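Section 7: Left gripper stalls over a bin 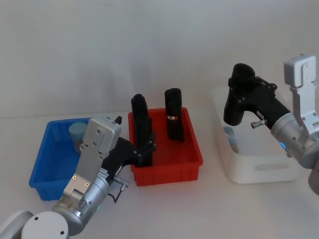

Figure 7-1. Sorting cell with the blue, red and white bins in a row and both arms reaching in.

This section covers the fault the Kokton controller logs as code 278, "finger travel not completed". It applies to two-arm cells built on the Ravow bench kit, with either the short or the long fingers fitted. If your cell shows code 278 on the right arm, follow the same steps and swap left for right.

What the fault means

The gripper was told to open or close and did not reach its position within 700 milliseconds. The controller then stops both arms where they are and holds the joints under power. The fingers may still be holding an item, even if they look open from where you are standing.

The usual causes, starting with the most common, are:

- a finger touching the wall or rim of a bin
- a bin that has moved along the table since the positions were taught
- loose bolts at the base of the fingers
- a cable caught on the lever under the gripper
- a worn drive inside the gripper housing

CAUTION: A stopped arm is not a safe arm. The joints stay powered after code 278, and the arm can move as soon as the fault is cleared. Do not reach into a bin until you have finished step 3.

Before you start

You will need the hex keys from the Ravow tool roll, a clean cloth and the bin position card for your cell. Allow 40 minutes if the fingers have to come off.

Clearing the fault

1. Press the stop button on the pendant. Do not press Reset.

2. Write down the program line showing on the pendant. It is lost once the power is off, and Plerby support will ask for it.

3. Turn the isolator off and lock it. Wait for the indicator lights on both arms to go out.

Note: The two lights are often different colours. The colour shows the state of that arm only. Any lit colour means the arm has power.

4. Look at the gripper from the side, at table height. Check for contact between the fingers and any bin. Look down between neighbouring bins as well, where the gripper body can sit low over the gap.

5. If a finger is against a bin, slide the bin away from it. Do not pull on the gripper or force the arm up by hand -- this can shift the joint zero, and the whole cell will then need to be taught again.

6. Support any item held between the fingers with one hand. Move the small lever under the gripper to its release position and ease the fingers apart. Return the lever to its normal position when the item is free.

7. Take out any tall item standing near the planned finger path. Items stored upright can lean into the path when the next one is placed beside them.

8. Check the cable beside the lever. It should hang in a loose loop and be clear of the knob. If the jacket is cut or flattened, leave the isolator locked and order a replacement cable.

9. Test each bolt at the base of the fingers with the hex key. Tighten any loose ones a little at a time, working from side to side. Replace a finger that is bent or cracked.

10. Put the bins back using the position card. Wipe the table under each bin first, as dust lets them creep.

Restarting

11. Move everyone clear of both arms. Remove the lock and turn the isolator on.

12. Press Reset, then choose Wuisan > Service > Finger Test. The left gripper opens and closes 21 times without moving the arm.

13. If the test passes, run one full cycle at slow speed with the bins empty. Keep a hand on the stop button.

14. Return to normal speed and enter the fault in the cell log.

CAUTION: Do not raise the travel time limit to get past a repeated fault. A longer limit lets the fingers keep pushing against whatever is in the way.

If the fault comes back

If code 278 returns with the bins empty and the fingers clear, the drive is the likely cause. Lock the isolator, tag the cell out of service and contact Plerby support with the program line from step 2 and the serial number of the gripper. Do not open the gripper housing. There are no parts inside that can be serviced on site.

For teaching new bin positions, see Section 5.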